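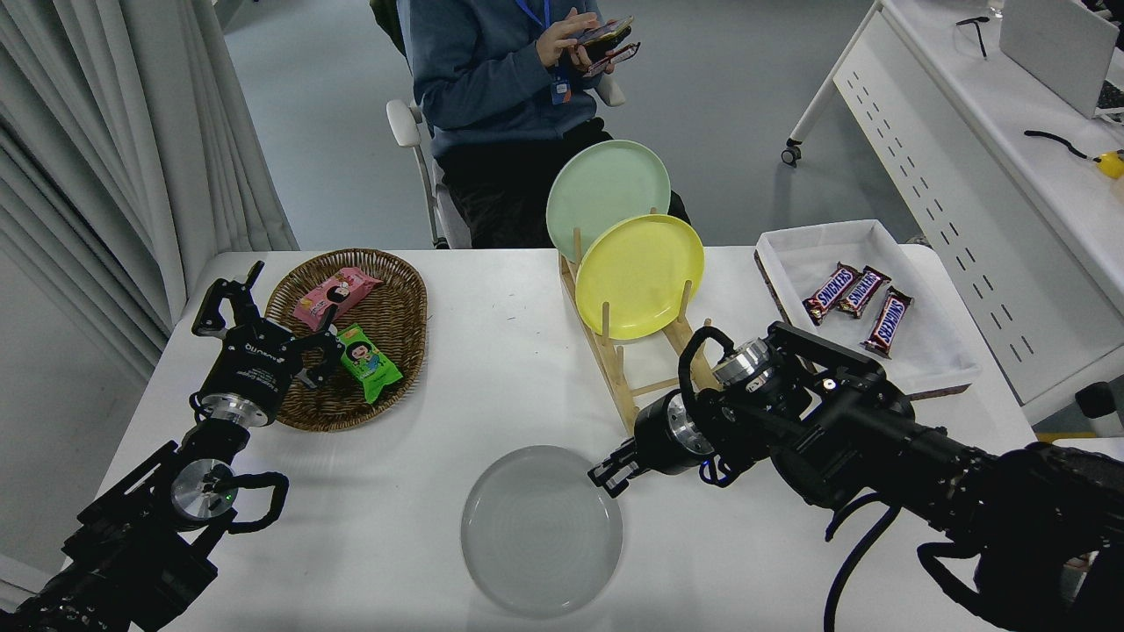

Workers at the Putura office building will pay less for snacks from December, after the food supplier Mercado agreed to drop its minimum charge for shared break rooms. The change covers all 5 floors and applies to every tenant, including short-term renters. Break rooms in the building are simple: a white table, a round wicker basket for snacks, a tray of candy bars, a dish rack with a couple of plates in it. Until now, each floor had to order at least $200 worth of food a month to keep its basket filled, and smaller tenants said they were paying for items that went stale.

Under the new terms, floors can order as little as they want and will be billed for what is delivered. Deliveries will come twice a month, at 7 in the morning, through the side entrance on Pladard Street.

"We had months when half the order was still there when the next one came," said Liya Tufa, who manages the building. "Tenants asked for a smaller order and there was no such thing on the form." 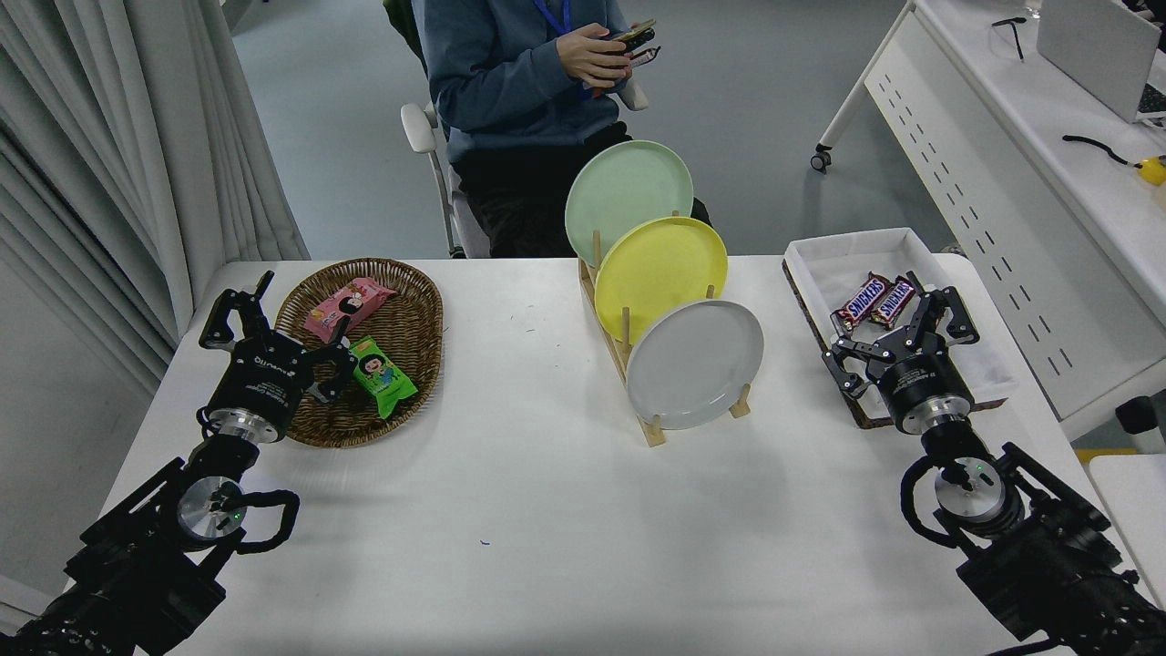
The request went to Mercado in the spring, along with a petition signed by 1307 people who work in the building or use its meeting rooms. Marilou Sison, the supplier's area manager, said the minimum had been set when the building had fewer tenants and larger ones — most of them with their own kitchens.

Prices for single items will stay the same. Coffee and tea are handled under a separate contract with Olus, and that contract runs for another 2 years.

Tenants who want to change their standing order should give the new amounts to the front desk before the end of the month. Floors that send nothing will stay on their current order.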